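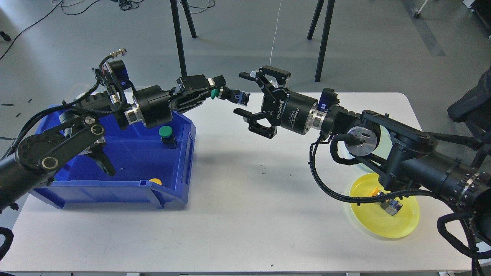
双腕での受け渡しテスト。左のグリッパーが緑のキャップをつかみ、右は開いて待機

双腕の受け渡し、グリッパーは左右そろえるべき?

投稿者:etarlow_lab

双腕アームで小物の受け渡しを試しています。右のハンドはROBOTIQの2指で、左も平行グリッパーです。青いケースから物を取り、左から右へ渡して黄色い皿に置く、という流れを組んでいます。

制御はVusstead、視覚はKarkardのカメラ1台を頭の位置に付けています。キャップで46回やって成功が40回。初めて通ったときは思わず声が出ました!

失敗した6回のうち3回は、右が閉じた瞬間にキャップが傾いて落ちています。あとの3回は右の指が左の指先に当たって停止しました。指先を薄いものに替えるか、手首カメラを足すか、次にどちらを試すのがいいでしょうか。左右を同じグリッパーにそろえた方が楽、という話も聞くので、比較した方がいたら教えてください。

回答が寄せられています

投稿者:georgiou_fan

40回成功はかなりいい線だと思います!うちもほぼ同じ遊びを(仕事ですが)しているので、読んでいてわくわくしました。

カメラより先に、渡すときの角度を見直してみてください。真正面から向かい合わせると指同士の逃げ場がなくなります。右の手首を90度ひねって、左の指と十字になるように入れると、干渉はかなり減るはずです。うちはこれで停止がほとんど出なくなりました。

傾いて落ちる方は、閉じる速度と、左を開くタイミングです。右が接触を検知してから少し待って左を開く。待ちなしだと、押された分だけキャップが回ります。力は弱めから始めて、少しずつ上げていくのがおすすめ。

左右をそろえるかどうかは、両方やった感想だと、そろえると設定ファイルが一つで済んで気楽、という程度の差でした。別々でも受け渡しはちゃんとできます。むしろ指の形が違う方が、物によって役割を分けられて面白いですよ。

投稿者:名無しの配線係

手首カメラ一択。頭からだと指で隠れて見えない。ケーブルは増えるけど。

投稿者:k_soft

手首カメラも楽しいですが、付けるならひねったときにケーブルが引っ張られないか、低速で一周確認を。私はKarkardの端子を一つだめにしました…。

あと、キャップだけで詰めすぎない方がいいかもしれません。小さいブロックに替えたとたん成績が変わることがあります。角のある物は位置がずれても指の面で揃ってくれるので、丸い物と並べて記録を取ると、指先が悪いのか位置が悪いのか見分けやすいです。結果が出たらぜひ続きを書いてください!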